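I'm Eilidh, and I look after the two-armed robot at Estunex. My day starts with the wrists – every screw checked, every cable followed back to the elbow – and then I put out the yellow shelves.
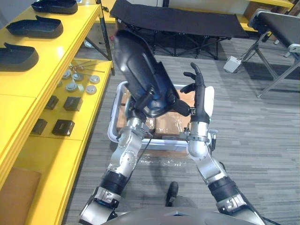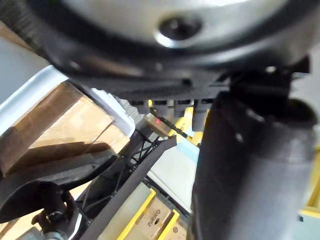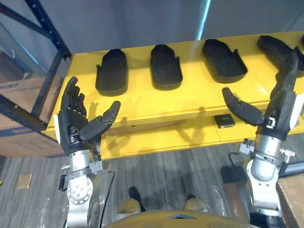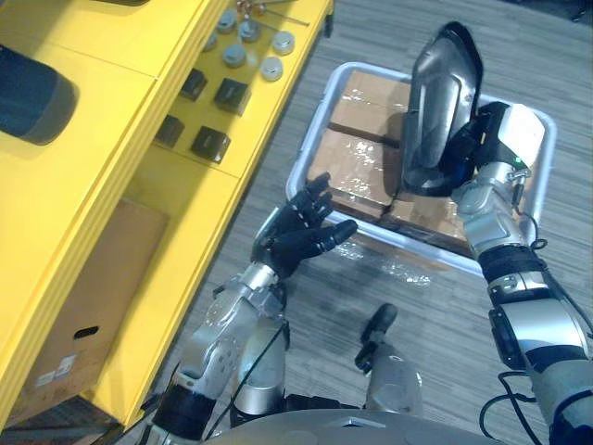
Chinyere does the software and Troels does the fingers, which wear out faster than you'd think! We've swapped 35 joints since June. If you're near Moffat on a Saturday, knock and come in – the kettle's usually on.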